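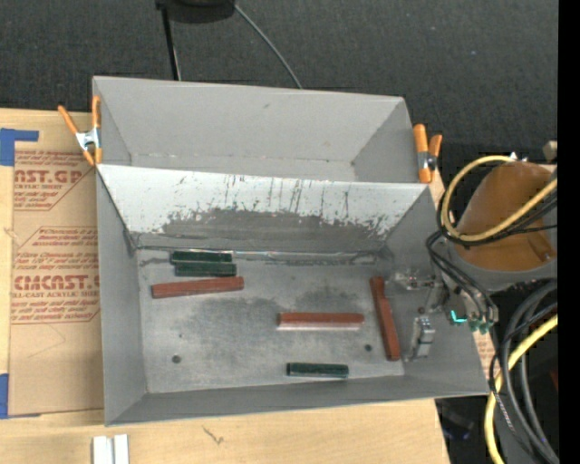
Can I keep two colors of blocks in the same bin?
Mixed colors are fine for play and for short-term storage, and you only need to sort them when you want to pack the set away.

Section 2: Setting Up Your Itham Sorting Bins

Now for the fun part! You have your bins, you have your blocks, and in a few minutes you'll have a sorting station that's a real pleasure to use (we still get a kick out of filling one).

1. Pick a flat, steady table. Wipe it down and let it dry.

2. Set the first bin on the table with its sloping back panel away from you.

3. Place the second bin right behind the first. They can sit close together, but leave enough of a gap to get your fingers in when you want to lift one out.

4. Lay the blocks on the floor of the front bin. Green and reddish-brown can go in together, any way they land.

5. Move one color to the rear bin, block by block. Go slowly the first time. Once you've got the rhythm, try it with your other hand!

6. When the front bin holds a single color, you're done. Tip everything back in and go again, or pack up as shown in the Julley storage card.

Note: Gray scuffs on the floor and worn patches on the back panel come with regular use. A bin with plenty of scratches on it still sorts beautifully, so keep it going.

Note: Small holes in the bin floor should be left open. Don't plug them with tape or putty.

Caution: Run a dry cloth along the base of the back panel before handing a worn bin to a child. If you feel a sharp edge or the coating flakes off, stop using that bin.

Caution: Never stand on a bin or stack full ones.

Need a spare? Ask for part 1114 for a single bin, or part 165 for a bag of mixed blocks. Both fit the Flarnberg shelf.

Guide revised 2023-11-20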